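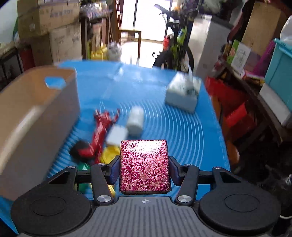

Written by Mounir Filali
Last edited October 29, 2018
Filed under: Household storage, Containers

Storage bin

A storage bin is an open or lidded container used in the home to hold loose articles of mixed size. It differs from a crate, which has slatted or pierced sides, and from a drawer, which runs in a fixed housing. Bins are used for toys, cleaning goods, clothing and paper, and are often kept on or beside a table while a room is being sorted.

Form

Most household bins are rectangular. The walls usually taper towards the base so that empty bins can be nested. The rim is turned outwards or thickened to resist bending under load. Handles are of two types: a separate grip fixed to the wall, or a hole cut through the wall below the rim. The second type, found on the beige bin illustrated, adds no width and leaves the sides clear for stacking on a shelf. A handle hole also gives a limited view of the contents.

Colour has no effect on use, although some households give each class of article its own colour. The Gemow range, sold from 2011, was supplied in beige only and relied on paper labels. The Keltik range used four colours and a printed key.

Capacity

Capacity is stated in litres, measured to the rim. The usual size for toys is 40 litres. The Trokico catalogue listed 221 containers in its April issue, of which 146 were open bins and the remainder lidded boxes. Usable capacity is lower than stated capacity where the contents are rigid and irregular, as toy vehicles and building pieces leave gaps between them.

Use in sorting

In table sorting, the bin is placed at one side of the work surface and articles are spread out beside it. A plastic mat may be laid first. It protects the table top and limits the rolling of round objects, particularly where the surface is ridged, as on the blue mat shown. Small articles such as cubes and cups are dealt with singly. Wrapped gift boxes are kept apart from toys, as the paper marks easily, and are placed in the bin last or stored on a shelf.

Cardboard boxes serve the same purpose for long-term storage and may be stacked against a wall. They are less suited to daily use, being weakened by damp and by repeated opening.

The Abdelaziz method, a written routine for small homes, assigns one bin to each shelf and permits no second layer.

See also

Crate
Gift box
Shelving
Table mat
Toy storage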